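Wrist Cameras Should Be Sold by What They See Up Close

By Samah Mansour
Jun 28, 2024

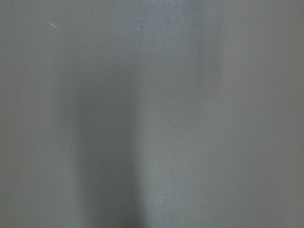 Wrist camera view of a matte gray surface at close range. Photo: Samah Mansour

The Kadness wrist kit is a decent piece of hardware with a data sheet that answers the wrong questions. I have read all 73 pages of it. Resolution is there, along with frame rate, cable bend radius and the torque for the mounting screws. What the sheet leaves out is how the camera behaves in the last stretch before contact, when the field of view holds one material and little else.

That stretch is where grasping software earns or loses its money. A plain gray surface at close range gives a feature tracker very little to hold. There is a soft dark band, a paler strip beside it, a small pale smudge and a few white specks. The band has no crisp outline, so an edge detector tuned for hard contours may pass over it. The specks are sharper, but they look like dust, and dust is a poor landmark. It can be wiped away between one cycle and the next.

Forolov, which distributes the kit here, argues that this is a software problem. Its product manager, Volodymyr Ivanyshyn, told me in May that buyers are expected to fuse the wrist view with a fixed overhead camera and the arm's own joint readings. He is right about good practice. The kit, however, is priced and advertised as a complete close-range vision package, and the overhead camera costs extra.

We ran 211 approaches with the kit in our shop, all toward plain matte panels. The bundled tracker reported high confidence in nearly 73 of them after it had lost its reference. I can work with a tracker that loses its reference. A confidence score that stays high afterward is a defect, and it should be listed as one.

Rodrigo Garrido, who integrates arms for the packaging line at Fikaswood, disagrees with me on the remedy. He would print a marker pattern on every work surface and move on. For a fixed cell that is cheap and it works. It does nothing for the customer who bought a mobile base so that the arm could work at any bench in the building.

What I want from vendors is modest. Publish the minimum working distance on an untextured surface, under side lighting and under overhead lighting. State what the confidence score measures. Ship 2 sets of raw close-range frames with each kit - one textured, one plain - so that an integrator can test a pipeline before signing a purchase order.

Poulain already does the last of these for its larger sensor, and the download is free. Kadness could match it with an afternoon of recording. Until then I would buy the camera for its optics, budget for a second view, and leave the bundled tracker switched off.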